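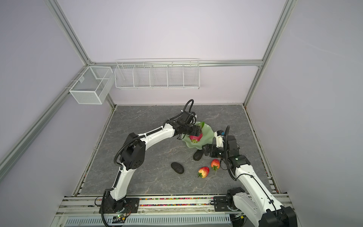 Bin locations in Revby are dropping their last child bin when the nightly sync runs, and the stock in that bin ends up under "Unassigned." It happens to any holder that is set up as one parent with several children under it. For anyone picking up this ticket who hasn't used nested bins, take the long white wire basket on the back wall. It would be one parent with five children, one for each compartment, and the mesh basket to its left would be one parent with two. After a sync, the first would show four children and the second would show one. The parent record stays, and the labels stay valid. Only the last child goes missing.

Ticket opened: Thursday, May 9, 2024
Product: Revby Stock, desktop client and hand scanner
Site affected: Skurkmont stockroom
Site not affected: Grovaneck shop
Priority: Normal, changed to High after the second night
Status: Closed, fix confirmed

Original report

We sell sewing and craft supplies. The Skurkmont stockroom holds the backup stock and the Grovaneck shop floor holds what customers see. Both sites use the same Revby account with separate location trees. The stockroom was moved over to nested bins in January and worked without trouble until this week.

On opening the client in the morning, 655 items were listed as Unassigned. The normal number is zero. Quantities were correct. Prices were correct. The only thing missing was the bin. Scanning a shelf label for one of the missing bins gives "Location not found, create new?" We told staff to press No, so that we don't end up with duplicates when the real ones come back.

What we expected: the location tree looks the same before and after the sync.
What we got: every parent with more than one child lost its last child.

Parents with a single child were not touched. Flat bins with no parent were not touched.

Things tried before opening the ticket

Restarted the client. No change.

Logged out and back in on the scanner. No change, same error on the same labels.

Ran a manual sync from the client. It finished without errors and lost nothing further. So the damage seems to happen only on the scheduled run.

Restored the location tree from the previous day's backup. All bins came back and the Unassigned list went to zero. This took most of the morning since the client has to be closed on every machine first.

Update, following morning

The restored tree lasted one night. Same result after the scheduled sync, and the same bins gone. Restored again, then turned off the scheduled sync for Skurkmont. Changed priority to High. With the sync off, Grovaneck can't see stockroom quantities, and the shop is phoning over to ask about zippers and bias tape.

Attached the sync log and an export of the location tree from before and after.

Reply from Revby support

Thank you for the logs. The sync reports 456 child bins received, and your "before" export has more than that, so the records are being lost before they reach our server. Please check the following and report back:

Client version on the machine that runs the scheduled sync.
Whether any location name contains a comma, slash or quotation mark.
Whether a label printer is connected to that machine, and which driver it uses.
Whether the sort order of child bins was changed recently.

Please leave the scheduled sync off for now. Manual sync is safe to use as often as you need it.

Our answers

Client version is current. The update was applied last week along with the other machines.

Location names: letters, numbers and hyphens only. We checked by sorting the export by name and reading down it. Found one name with a trailing space and removed it. It was a flat bin and had not been affected.

Label printer: yes, a Honkanen desktop label printer on the same machine. The driver was updated by the Honkanen tool a day or two before the trouble started. We didn't mention it earlier as the printer is working fine.

Sort order: not changed by us. The setting says "Manual."

Manual sync has been run at opening, at lunch and at closing. Nothing lost. The shop has its quantities back, just a few hours behind at times.

Reply from Revby support

The label printer is the likely cause. The scheduled sync does one thing the manual sync doesn't. It prepares the label queue for any bins changed during the day, and to do that it writes the child bins of each parent to a temporary file. The file is read back in afterward. If the last line of each group doesn't end the way the reader expects, that line is skipped and the bin is treated as deleted.

The newer Honkanen driver takes over the temporary folder that we write to and saves the file again in its own format. A parent with one child is written in a different way, which fits what you are seeing.

Please try these steps in order and stop when the problem goes away.

Close Revby on the sync machine. In Settings, under Labels, change the queue folder from "System default" to a folder of your own. Open Revby again and check that the new folder is shown.

Make a test parent with a few children and put one item in each. Turn on the scheduled sync for a time in the next hour and let it run.

If the last child is lost again, turn off "Prepare labels during sync" and repeat the test.

Our test results

Queue folder changed. The setting did not stick the first time. It went back to System default when the client reopened. Ran the client as administrator, changed it again, and this time it stayed.

Made a test parent with three children and one spool of thread booked into each. Scheduled sync set for the afternoon. It ran, and all the children were still there.

Changed the queue folder back to System default on purpose and ran the same test. Last child lost, spool moved to Unassigned. Changed it to our own folder again and restored the test bins. Ran it once more. Nothing lost.

We did not need to turn off label preparation.

Then turned on the normal nightly sync for the full Skurkmont tree, with a backup taken right before closing. In the morning the Unassigned list was at zero and the tree matched the backup.

Two leftovers

One child bin was created twice. Somebody pressed Yes on the scanner prompt on the first day. The duplicate has no stock in it, but Revby won't let us delete it and says "Location in use."

The scanner still shows the old tree for a few bins until the label is scanned a second time.

Reply from Revby support

For the duplicate: it is held by an open label job. Go to Labels, Queue, and cancel the job with that bin's name, then delete the bin.

For the scanner: clear the local cache under Device, Storage. You will need to log in again afterward. Anything scanned but not yet sent will be lost, so send first.

A later client release will use its own queue folder by default. Your setting will be kept when you update.

Closing note

Label job canceled and duplicate deleted. Cache cleared on the scanners, all logged in again. Nightly sync has run for three nights with no missing bins. The Grovaneck machine has the older Honkanen driver, and we have changed the queue folder there too before the driver gets updated. The steps for changing the folder, including running as administrator, are saved in the shared notes under Labels.

OK to close.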